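Gutter guards before winter, or just clean them out again?

Hi everyone, I hope this is the right place to ask. We moved into our house in Rivera last spring and the gutters have been on my mind ever since the leaves started coming down. There are two big maples out back and a pine that leans over the garage, and I was up the ladder 3 times in November alone (my knees have let me know about it). A salesman from Hindard came by on Thursday and quoted us for mesh guards along the whole back side. He was a pleasant man, but I felt a bit rushed.
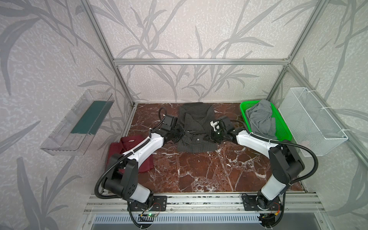

The back run is 60 feet, and it has 2 downspouts, one at each end. The one by the garage backs up in a hard rain and spills over right next to the foundation. Would guards fix that, or am I paying to hide a different problem? Thank you all so much in advance!
– Grethe Kirkegaard

Answer 1
Welcome to Rivera, Grethe! I'd look at that downspout before spending a dime on guards. Take the bottom elbow off and run a hose from the top. If it comes out in a trickle, you've got a clog, and pine needles are terrible for that. Also check the slope – ours had sagged in the middle and just needed the hangers moved up. We put Coltex mesh on afterward and I'm happy with it, though I still brush it off every fall. Our whole job came to $300, but we did it ourselves over a long weekend with my brother-in-law holding the ladder.

Answer 2
foam inserts, cheap and easy

Answer 3
I'd be careful with foam under a pine, the needles stick in it and then things start to sprout. We had the Wurnix kind and pulled it all out after two winters. Get another quote or two, and ask each of them whether cleaning and re-sloping is included.

Related questions
Ice along the edge of a porch roof
Can I paint vinyl gutters?
How far should a downspout extension reach?
Moss on the north side of the garage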